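Cabin solar and battery check: Meltside, spring round, with comments

Done in March, before the first guests. Power system only; water and stove are on the other sheet.

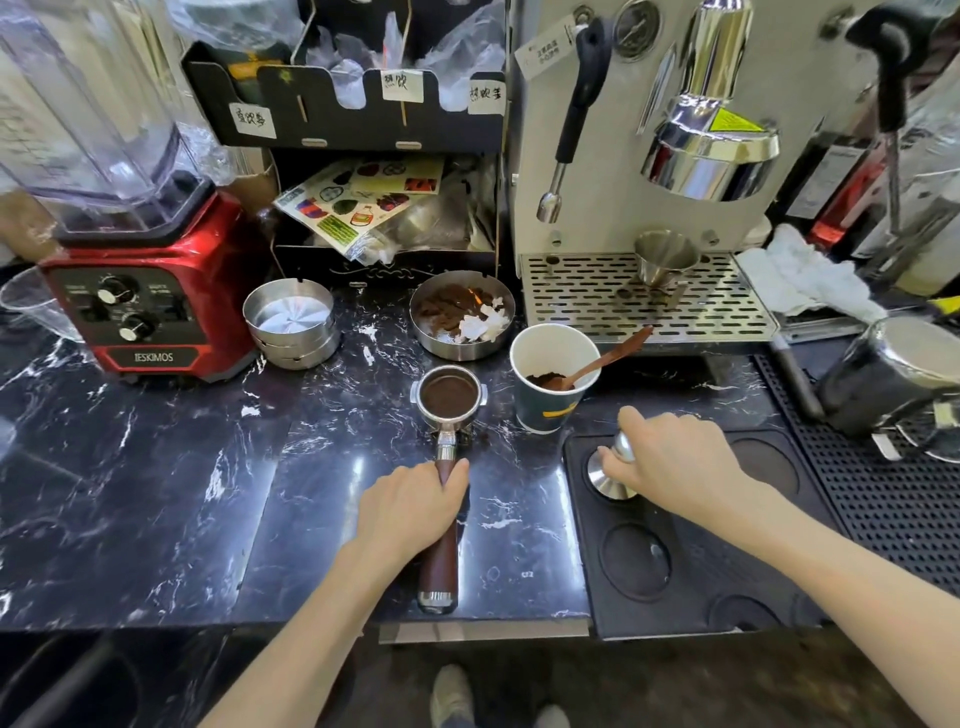

1. BEFORE STARTING

Last year's sheet to hand: Yes
Comment: Every box ticked, no comments at all, and no readings. I can't believe a system that had been through a winter up there produced nothing worth writing down. I have treated last year's sheet as blank.

Wiring diagram in the cupboard: Yes, out of date
Comment: Shows the old charge controller. Somebody has pencilled "new one similar" next to it. It isn't similar, the terminals run in a different order. Redraw.

Insulated gloves, eye protection, meter with good leads: Yes
Comment: One meter lead had a nick in the insulation near the probe. Binned it and used the spare set.

Weather fit for roof work: Yes
Comment: Dry, light wind, roof clear of frost by 10 am. If it isn't, do sections 4 to 7 and come back.

2. PANELS

Glass sound, no cracks or chips: Pass
Surface clean: Fail, then cleaned
Comment: Lichen along the bottom edge of the lower row. The brochure says rain keeps these panels clean. It may do somewhere with more rain and fewer trees. Soft brush and plain water, no pressure washer.

No browning or bubbling behind the glass: Pass, with a doubt
Comment: Panel at the east end has a faint tan patch near the junction box. It could be a stain. Photograph it at every visit and compare.

Junction box lids shut and sealed: Pass
Shading at noon: Fail
Comment: The birch on the south side now puts a branch across the upper row. We were told when the array went in that a bit of shade "makes no real difference with modern panels". Output came up as soon as the branch was tied back, so I'd say it does. Cut it before it comes into leaf.

3. MOUNTS AND ROOF

Clamps tight: Fail, then tightened
Comment: Two end clamps turned by hand. Retightened to the figure on the rail maker's sheet and marked with paint pen. If the marks have moved next time, the clamps want replacing, and no amount of tightening will do instead.

Rails straight, no rust at the cut ends: Pass
Roof fixings dry underneath: Pass
Comment: Checked from the loft with a torch. Old water mark by the chimney, nothing to do with the solar.

Cables clear of the roof surface: Fail
Comment: One run has dropped and is rubbing on the sheet edge. The cable tie had gone brittle and snapped. These were sold as UV-proof. Replaced with metal clips. The rest of the ties should go the same way, whatever it says on the packet.

4. DC WIRING, FUSES AND SURGE PROTECTION

Array isolator switches off cleanly: Pass
Comment: Stiff. Work it a few times with no load on it.

Plug connectors fully home, same make on both halves: Fail
Comment: One pair is mixed, two makes pushed together. The seller's page calls them "fully compatible". I have yet to see either manufacturer say so in writing, and a warm connector on a timber roof isn't something I want to take on trust. Cut out and remade with a matching pair.

Fuses correct type and size: Pass
Comment: DC rated, checked against the label on the fuse body. The label on the lid has the wrong size on it and should be peeled off.

Surge protector light on: Pass
Comment: The light tells you the thing has power and thinks it is well. I wouldn't lean on it much further than that. After any close lightning strike, test the whole lot again even if the light is still on.

Earth rod connection clean and tight: Fail, then cleaned
Comment: Clamp had a green crust on it. Wire brushed, remade, greased. The rod sits in stony ground and I doubt one is enough there. Needs a proper earth test by someone with the right tester. We haven't got one.

5. CHARGE CONTROLLER

Terminals tight: Pass
Fan and vents clear: Fail, then cleared
Comment: Dead moths, mostly.

Battery settings match the batteries fitted: Fail
Comment: The worst find of the day. Controller was set for flooded lead-acid and the bank is lithium. It must have been like that since the swap. The installer's handover note says "auto-detects battery type". It plainly doesn't, or it didn't here. Set by hand from the battery maker's sheet, then written on tape inside the door.

Logged energy for the year read and noted: 423 kWh
Comment: The sales estimate was far higher. It was worked out for a clear south view with no tree and no hill, and we have both. Please don't plan new loads from the estimate. Use the logged figure.

6. BATTERIES

Box dry, no smell, no swelling: Pass
Battery box vent open: Pass
Comment: Mesh is in place and whole. Mice got into the old one.

Terminals clean, covers fitted: One cover missing
Comment: Found it under the box. Refitted.

Low temperature charging cut-off working: Not proved
Comment: I can't tick this. The Stirano battery monitor shows a temperature, and the setting is there in the menu, but it wasn't cold enough on the day to see it act. A menu setting isn't a test. Whoever goes up on the next hard frost, look at the charging current at first light and write it down.

Monitor reading agrees with meter: Fail
Comment: Voltage agrees well enough. State of charge doesn't. It said full while the battery was still taking a good current, so it had drifted. Reset after a complete charge. Guests do go by that percentage, and I'd sooner they had no number than a flattering one.

Rated cycle life: No comment possible
Comment: The sheet asks for "remaining life". I have no way of knowing it and neither has anyone else who filled this in. I suggest the line is taken off the form.

7. INVERTER AND CABIN CIRCUITS

Inverter mounted firmly, clear space all round: Fail
Comment: Blankets stored on top of it. Moved. They were moved last time too, I'm told. Put a shelf somewhere else for them.

Runs at rated load: Partly
Comment: It is a 2000 W unit. Held that for a few minutes with the kettle and heater on, then the fan went to full and the casing got too hot to keep a hand on. The "double surge" claim on the front I didn't try and wouldn't. Tell guests one heating appliance at a time: kettle, toaster or coffee machine.

RCD trips on test button: Pass
RCD trips on tester: Pass
Comment: Do both. The button only checks the switch.

Sockets sound, no scorch marks: Pass, one exception
Comment: Socket to the left of the sink has a loose faceplate. Screws replaced with longer ones.

Standby draw with everything switched off: 29 W
Comment: Higher than I'd like. Most of it is the inverter sitting there awake all night. It has a sleep mode, which the maker says "saves up to 90%". On test it kept waking for the fridge and saved next to nothing. Switching it off at the wall when the cabin is empty saves the lot.

8. GENERATOR BACK-UP

Oil level and condition: Pass
Starts from cold: Pass at the third pull
Comment: Fuel was last season's. Drained and refilled.

Carbon monoxide alarm in cabin, in date: Pass
Exhaust clear of windows: Fail
Comment: It had been dragged round to the lee side, right under the bedroom window, presumably to keep it out of the rain. Back on its slab now. Fix it there with a chain.

Changeover switch can't feed both at once: Pass
Comment: Tried it both ways. Mechanical interlock, good solid thing, and the one part of this system that does just what the leaflet says.

9. FIRE AND SIGNS

Extinguisher by the door, gauge in the green: Pass
Smoke alarm sounds: Pass
Comment: Pressed the button and also used test smoke.

Shut-down notice by the battery cupboard: Fail
Comment: The notice has the steps in the wrong order, inverter last. Should be AC loads, inverter, array isolator, battery switch. Wrote a new one by hand for now and taped it up. Wants printing and laminating.

Warning label at the roof isolator: Faded
Comment: Can't be read from the ladder.

10. STILL TO DO

Birch branch: before leaf
Earth test: outside contractor, ask for the readings as well as a certificate
Remaining cable ties to metal clips
Wiring diagram redrawn
Shut-down notice printed
New roof isolator label
Chain for generator
Frost check on battery charging
Photograph of east panel, next visit

11. QUOTES ON FILE

Jiang have quoted for more panels and a bigger inverter. Hunen have quoted for a second battery and nothing else. Both came with a forecast of what we'd save and neither sent anyone up to look at the hill. I'd hold off on both until the array has run a full summer with the right controller settings and the branch gone. If the firms are sure of their numbers, let them put a minimum yearly output in the contract. I asked both. Jiang said it wasn't usual, and Hunen hadn't replied when this was written up.

Result: system may be used by guests, one heating appliance at a time. Not passed for winter letting until the frost check in section 6 is filled in.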